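[plarkititz-users] Re: 손에 드는 그리퍼로 시연 모으기, 원격 조작보다 나은가요?

보낸이: Renato Dalisay
날짜: 08/09/2018
받는이: plarkititz-users
참조: Iqra Mirani

Iqra 님, 그리고 조용히 읽고만 계신 여러분께.

답이 늦었습니다. 지난번 메일을 받고 바로 쓰려다가 로그부터 정리하자고 마음먹은 것이 화근이었습니다. 로그는 아직도 정리가 안 됐고, 그냥 씁니다.

Iqra Mirani 님이 쓰셨습니다:
> 저희 쪽은 지금까지 전부 원격 조작으로 시연을 모았습니다. 조작자
> 한 명이 리더 암을 잡고, 팔로워 암이 따라가는 흔한 구성입니다.
> 오전에는 그럭저럭 되는데 점심 지나면 조작자가 눈에 띄게 거칠어지고,
> 그게 데이터에 그대로 남습니다.
>
> Clatau 팀은 손에 드는 그리퍼로 갈아탔다고 들었습니다. 질문은 세 가지입니다.
> 1) 정말 더 빠른가요?
> 2) 손목 쪽 시야만으로 정책이 학습되나요?
> 3) 마커 인식이 자꾸 끊기는데 다들 어떻게 하시나요?

1) 빠릅니다. 다만 얼마나 빠르냐고 물으시면 무엇을 세느냐에 따라 달라진다는, 제가 제일 싫어하는 대답을 드려야 합니다. 6월 한 달 동안 컵 옮기기와 서랍 닫기를 합쳐서 시연 2992개를 모았습니다. 목표가 3000개였으니 여덟 개가 모자랍니다. Eduardo는 반올림하면 된다고 하고, Trinidad는 반올림은 데이터가 아니라고 합니다. 둘은 이 문제로 아직 말을 잘 안 합니다.

문제는 그중 616개를 버렸다는 점입니다. 대부분은 시작 자세가 엉망이었습니다. 원격 조작이면 팔이 홈 위치에서 출발하니까 생길 수 없는 문제인데, 사람이 그리퍼를 들고 있으면 다들 자기 편한 데서 시작합니다. 어떤 분은 허리춤에서, 어떤 분은 거의 턱 밑에서 시작하셨습니다. 지금은 책상 모서리에 테이프를 붙여 놓고 거기서 출발하게 합니다. 첨단 기술입니다.

2) 됩니다, 과제에 따라서요. 컵은 손목 시야만으로 충분했습니다. 서랍은 그리퍼가 손잡이에 붙는 순간 보이는 게 손잡이밖에 없어서, 정책이 당길지 밀지를 동전 던지기로 정하는 느낌이었습니다. 관측 이력을 늘리니 조금 나아졌습니다. 외부 카메라를 하나 더 다는 방법도 있지만 그러면 애초에 그리퍼를 들고 돌아다니는 장점이 절반은 날아갑니다.

시야 얘기가 나온 김에 하나 더. 광각이라 주변이 생각보다 많이 들어옵니다. 케이블, 꺼진 모니터, 지나가는 사람 머리까지 전부 학습 데이터입니다. 저희 초기 모델 하나는 특정 모니터가 보여야만 컵을 잡았습니다. 그래서 지금은 같은 과제를 자리를 바꿔 가며 모읍니다. Jolden 쪽 회의실도 빌려 썼는데, 그 뒤로 회의실 예약 규정이 생겼습니다.

3) 마커는 저희도 고생했습니다. 손가락에 붙인 사각 마커로 벌어진 폭을 재는데, 끊기는 원인은 대체로 다음 중 하나였습니다.

- 조명. 손가락 면이 그늘에 들어가면 검은 테두리와 배경 구분이 안 됩니다. 노출을 고정하시고, 천장등이 바로 뒤에 오는 각도는 피하세요.
- 왜곡 보정. 화면 가장자리로 갈수록 사각형이 사각형이 아닙니다. 캘리브레이션을 가운데서만 하고 끝내신 분들, 저도 그랬습니다.
- 인쇄물. 유광 용지는 쓰지 마세요. 무광 스티커로 바꾼 뒤로 한 번도 안 끊긴 세션이 나오기 시작했습니다.
- 손때. 설명은 생략합니다.

끊김이 14프레임 이하면 앞뒤 값을 보간하고, 넘으면 그 시연을 통째로 버립니다. 왜 하필 14냐고 묻지 마세요. Jerome이 정했고, Jerome은 지금 Mangubat로 옮겼습니다. 메일 주소는 살아 있는데 이 질문에만 답이 없습니다.

원격 조작을 완전히 버리라는 얘기는 아닙니다. 힘을 줘야 하는 과제, 그러니까 뻑뻑한 뚜껑 같은 것은 아직 원격 조작이 낫습니다. 사람 손에 들린 그리퍼로는 뭐든 열립니다. 사람이 열고 있으니까요. 그걸 로봇에게 재생시키면 팔이 토크 한계에 걸려 얌전히 멈춥니다. 속도도 마찬가지라서, 저희는 후처리에서 로봇이 못 따라갈 구간을 먼저 걸러 냅니다. 이 필터 스크립트는 다음 주쯤 저장소에 올리겠습니다. 주석은 기대하지 마시고요.

조작자 피로는 솔직히 종류만 바뀝니다. 원격 조작은 눈과 어깨가 아프고, 그리퍼는 손목이 아픕니다. 저희는 시연 묶음 사이에 무조건 쉬게 하고, 다음 묶음은 다른 사람이 잡습니다. 사람이 바뀌면 습관도 섞여서 데이터에도 나쁘지 않았습니다.

혹시 마커 없이 폭을 재 보신 분 계시면 방법을 좀 알려 주세요. 엔코더를 넣자는 안이 있는데 배선할 자리가 마땅치 않습니다.

Renato

첨부 1개
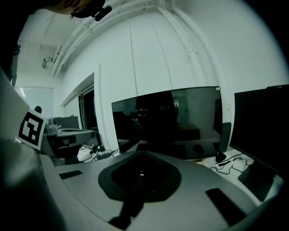

그리퍼 카메라 시야. 왼쪽이 마커 붙인 손가락.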